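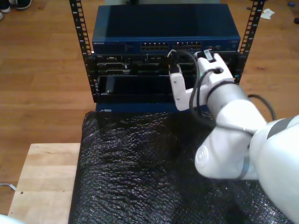 *Cable handling at the rack, Solberg collection station*

**October, afternoon session**

The session was opened at 1:30 p.m. under the Solberg plan. The purpose remains the same as in the previous entry: to gather examples of cable insertion and removal from which the Musier learning system can be trained. The target for the month is 70 accepted examples. At the start of the afternoon 17 were on record.

Work began with the black cable. The operator was asked to approach slowly and to keep the loop of slack clear of the wrist. One attempt was set aside after the cable slid in the grip. It has been kept under a separate label, as Vundthorpe has asked that failed attempts be stored and not deleted.

The yellow cable was taken up next. Its bright color makes the plug easier to follow in the recordings, and the reviewers have expressed a preference for it. The operator held the plug by its boot over the rack and paused before each descent, in keeping with the written procedure. Reviewers should note that the pause is to be trimmed before training.
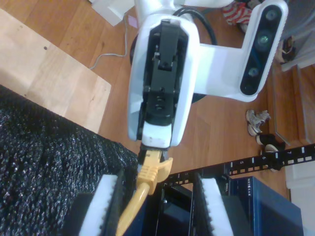 ## Review of the Recordings

Four recordings were checked before the break. Two were accepted without remark. The third began before the operator was ready and will be cut. The fourth was returned with a question on labeling: whether a plug that touches the port but does not enter should be marked as an attempt or as a approach only. The question has been sent to Studau, and the recording will stay in the open folder until a reply is received.

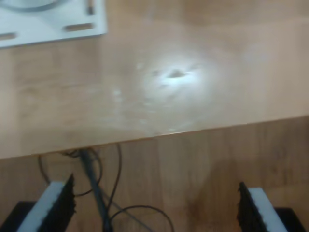

The matter of start positions has been under discussion for most of the month. Each example should begin with the fingers open and nothing between the pads, and earlier batches were uneven in this respect. A related concern is the lighting. The overhead light leaves a white patch of glare near the center of the tabletop, and the system may come to treat it as a landmark. It was agreed that the light will be moved between batches, so that the patch does not fall in the same place throughout the set. The change will be entered in the batch notes.
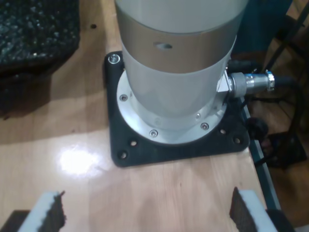
## Items Carried Forward

- Check the screws at the foot of the arm before the next session and sign the sheet.
- Obtain the reply from Studau on labeling.
- Copy the accepted recordings to the Musier store.
- Prepare a second operator, so that the examples do not all reflect one person's habits.

The session was closed at 4:45 p.m.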